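Workshop notebook - Handling and Automation Section
January, open day week

Preparation for the visitor demonstration, Monday

The section received two visiting parties from Flandera during the open day, the first at 9:30 and the second after lunch. The purpose of the demonstration was to show how a pick task is prepared in simulation before any time is booked on the Mosska cell. The entry below records what was set up and what remains to be done. Colleagues who run the next visit are asked to add their remarks underneath.

The simulation was loaded on the large screen in the Verschueren room at 8:15. The scene file is the same one used in the December trials, with the physics step left at its default. Visitors were given a short introduction to the cell layout, followed by the task itself: approach from above, align, close, lift. The wrist view was kept on screen for most of the session, as earlier groups had found the overview window difficult to follow.

The approach was paused with the red cube between the two fingers, so that the alignment step could be discussed. The cube is turned relative to the fingers, and several visitors asked whether the gripper should rotate to match it before closing. The present script does not do so. It corrects position only and relies on the fingers to square the part. A rotation step has been requested and is open on the task list.
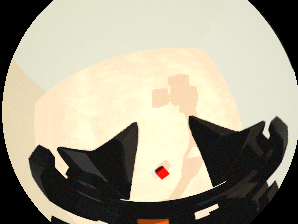 Questions and remarks from the visitors

Both parties asked how far results from the simulator may be trusted on the real cell. The answer given was that the approach path transfers well and the contact behavior does not. Friction values in the current model are estimates and have not been checked against measured parts.

One visitor remarked that the tabletop texture, with its pinkish marking and the trail running down from it, could mislead a color-based detector. The point is accepted. A plain surface should be tried for comparison - the detector threshold was last tuned in the autumn and may need to be reset in any case.

Results logged

The batch of 300 simulated picks prepared for the open day was run overnight. Almost 78 percent completed without a retry. The failed runs have been saved but not yet sorted by cause. No conclusion should be drawn from the figure until this has been done.

Open items

Add the rotation step to the approach script and repeat the batch.
Replace the surface texture in a copy of the scene file. Do not overwrite the original.
Return the loaned display adapter to the Trasis desk.
Confirm the room for the next visit. The Verschueren room seats seven comfortably at the screen, and the second party was larger than that.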